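The Red Kit on the Gray Bench

A small gallery about folding, sorting and storing sports clothes

My name is Impi Nieminen, and I look after the kit of a small amateur club in Brisberg. We play under the name Pinis, in red and white. English is my third language, so I ask the reader to be patient with my sentences. I have written this page because two other clubs asked me how we keep our shirts and shorts in order between matches, and it is easier to show than to explain by telephone.

The club owns 191 pieces of clothing in red. Most of them are shirts and shorts, and there are also training tops and a few very old goalkeeper pants which I am not allowed to throw away. When I took over the work, everything lived in four big bags under the stairs. To find a shirt in size small, you had to empty at least two of them. Now all of it goes over a bench before it goes on the shelf, and I want to say a few words about this bench first, as I get more questions about it than about the clothes.

The bench

It is a padded bench with gray fabric, and the corners are round. We bought it from Vainio, a furniture shop in Mivbridge which was closing its old showroom, and we paid 70 for it including the delivery. I was looking for a proper table at that time. But a padded surface has one good quality for this work: the fabric holds the shirt a little. On a smooth table a slippery jersey moves away from you each time you fold a sleeve. On the bench it stays where you put it.

The gray color also helps me. Red is easy to see on it, and so is white trim, so a loose thread or a spot of grass does not hide. I brush the bench before each use with a clothes brush, always in the same direction. Red fluff on the gray is not a problem, but gray fluff on a white collar is.

Starting from the heap
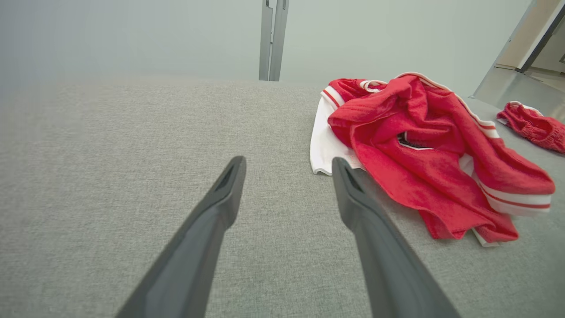

I never fold directly from the basket. First I take out one piece and let it fall on the bench as it likes, and then I look for the neck. If you find the neck, you have found the top of the shirt, and from there it is simple to find the shoulders and shake the rest open. People who start from the hem often turn the shirt three times before they know which side they have in front of them.

The white at the neck is the part that needs the most care. It takes the color from sunscreen and from skin, and it goes gray if you wash it together with dark socks. We wash red and white kit alone, at a low temperature, inside out, and without fabric softener. Softener makes the cloth pleasant for one week, but after some months the printed numbers begin to lift at the corners. I lost 24 good numbers in this way before an older player told me to stop.

Please do not pull the shirt straight by the collar. Pull it by the side seams. A collar that has been stretched will never again lie flat, and in a team photograph you will see it at once.

Sleeves and numbers 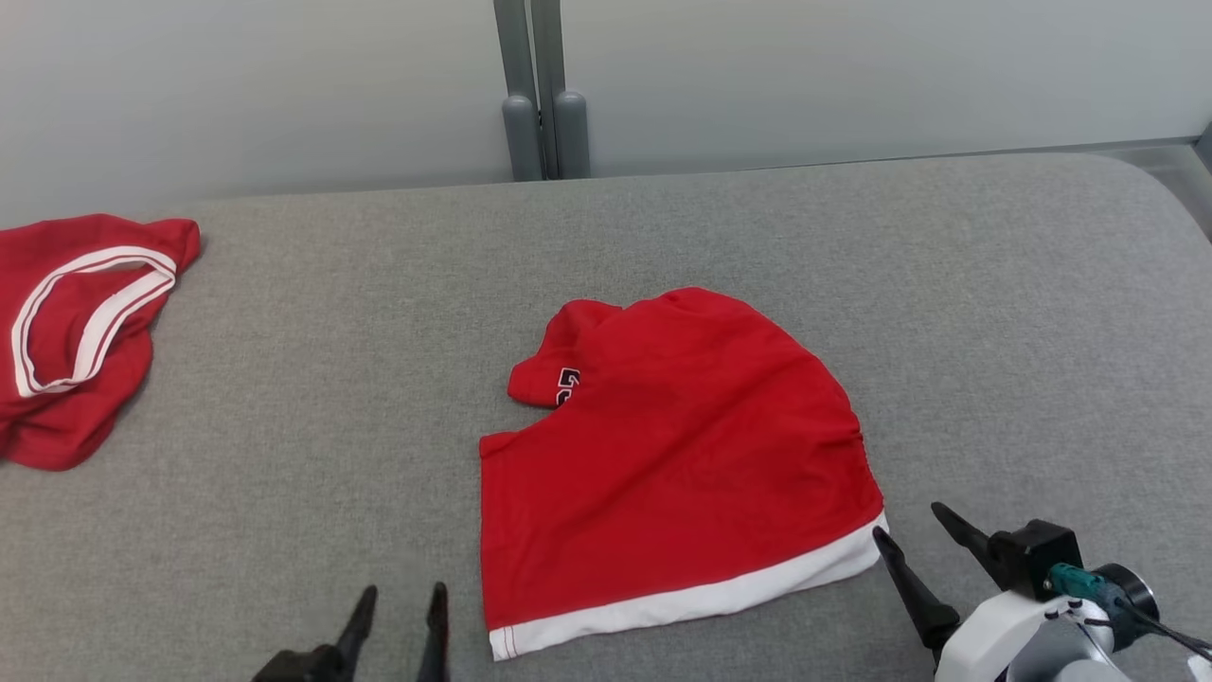 For the shirt itself we use a fold which my aunt taught me for bed linen, made smaller. The shirt lies face down. One side comes in to the middle, and the sleeve goes back on itself so that it makes a straight line with the edge. Then the same on the other side. After that the hem comes up to the shoulders in two steps, and you turn the package over.

It is allowed to be a bit round and untidy in the middle of the work. Beginners want each step to be perfect and they press the cloth with their hands until it is full of small creases. I tell them to wait. The last fold makes most of the order, and the weight of the other shirts in the pile does what remains.

The numbers need some thinking. A printed number should not be folded sharply, if you can avoid it, and never twice in the same place. When the print comes on the fold line, I move the line by the width of two fingers and I accept that the package becomes a little wider. On the shelf this is not pretty — but a number with a crack through it is worse, and a new one costs money and one evening with the iron.

A question I have received: should two shirts be on the bench at the same time? I think yes, if one of them waits at the side. While your hands finish the first shirt, your eye can already look for the neck of the next one. With three or more the bench becomes a basket again.

For the stains, I keep a short pencil list beside me. I write down the size and the place of the stain, and the shirt goes back to the wash and not to the shelf. It is tempting to fold it anyway and to think that the stain will be forgotten. The player who receives it does not forget.

The shorts
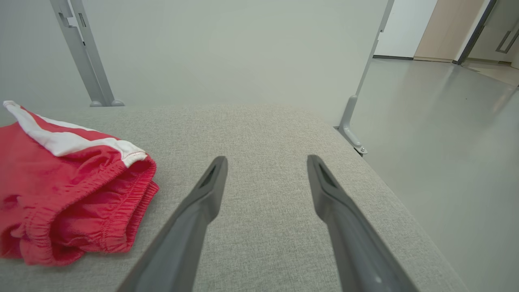

Photo: Pinis club gallery, Brisberg

Shorts look easier than shirts, and for me they are more difficult. The waistband is the reason. Elastic wants to gather, so one end of your package is thick and the other end is thin, and a pile of ten shorts begins to lean like an old fence.

We solved it by changing the direction. One pair goes with the waistband to the left, the next with the waistband to the right, and so on to the top. The pile stays level and you can carry it in two hands without a box. Before folding I pull the waistband once to its full width and let it go slowly, and if there is a cord I put it inside, so it does not catch on the next pair.

The shorts I fold only in half and then in three. First, leg on leg, then the waistband comes down, and the legs come up over it. Where there is white trim, I try to keep it on the outside. It is nice to see, and it tells me from a distance which pile is shorts and which is shirts.

Do not iron the elastic. A warm hand is enough. If the cloth near the waist has deep creases, hang the pair over a chair until evening and fold it again.

On the shelf

After the bench, everything goes on open shelves, sorted by size and not by number. Earlier I had it by number, and it looked very fine, but players change and grow, and each March I had to move half of the shelf. Now the size is written on a strip of tape at the front, and inside each size the numbers may come as they like.

I keep the piles low, eight shirts or less. From a higher pile people pull out the one at the bottom, and then all your work is on the floor. The heavy winter tops have their own shelf next to the door.

In the last season I wrote a mark in my notebook for each piece I folded. The result was 1,159, with training clothes included. My husband thinks that it is a sad number. I think it is quite a lot of clean shirts.

If you want to copy our method, please do so, and change what does not fit your club. Those who live near Brisberg are welcome to come and try the bench. I am usually there from six in the evening, and the kettle is on the windowsill in the next room.

Impi Nieminen, Pinis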